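Cuklow House: the small meeting room

Gallery page, updated Wednesday, December 12, 2018 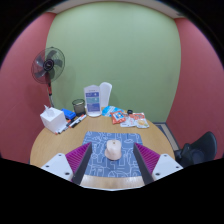 The small meeting room at Cuklow House came back into use in November, after the decorating on the first floor was finished. It can be booked by any group that already uses the building, and by people from Isthorpe who want a place to talk or work for an hour or two. This page goes with the booking notes. Pictures of the main hall and the garden room are on their own pages.

The walls
Sage green on the back wall, dusty pink on the two sides. The colours were picked by Gráinne Ó Dálaigh from the Trorotmont paint card, and the same green will go on the landing when that is done. The ceiling stays white. Please don't use sticky tack or tape on the paint. If you need to put up sheets of paper, borrow the flip chart stand from the office.

The table
Round, in a light wood with a warm honey colour. The old table was a long one and people at the far end complained that they couldn't hear. This one can't be extended, so larger groups should ask for the garden room. Wipe it with a damp cloth only, and use a mat under hot drinks.

Mouse and mouse pad
A pale pink mouse on a blue pad with white cartoon-style line drawings. Both belong to the room and stay on the table. Bring your own laptop. If the mouse stops working, tell the office and we will change it for another.

Tissues and pens
The white tissue box is kept on the table, with the mesh pen cup close by. Pens tend to leave with the people who used them, so bring one if you know you will be writing. Spare tissues are in the office cupboard, second shelf down.

Cost of the work
The decorating came to £1,425 and the furniture to £1,162. The first of those was paid from the building fund. The second was covered by the autumn sale, which raised £2,171, and what was left over has been put towards the landing.

Booking
Sessions are 90 minutes, with mornings and afternoons both available. Evening bookings start again after the new year. Xiuying Qin looks after the diary, and the quickest way to reach her is to leave a note at the office with your name, the name of your group and two possible times. Regular bookings need to be renewed each term.

Getting there
The room is on the first floor, second door on the left at the top of the stairs. The lift is at the Phelan Street end of the building. Use that entrance if you are bringing a pushchair or anything heavy, and ring the lower bell if the door is locked.

Before you leave
Put the chairs back round the table, take your cups down to the kitchen and switch off the lights. The heating is on a timer and doesn't need to be touched. Rubbish goes in the bins by the back door, with paper in the blue one. Lost property is kept in the office until the end of the month and then goes to the charity shop.

Other pages: Main hall. Garden room. Kitchen. Charges for 2019.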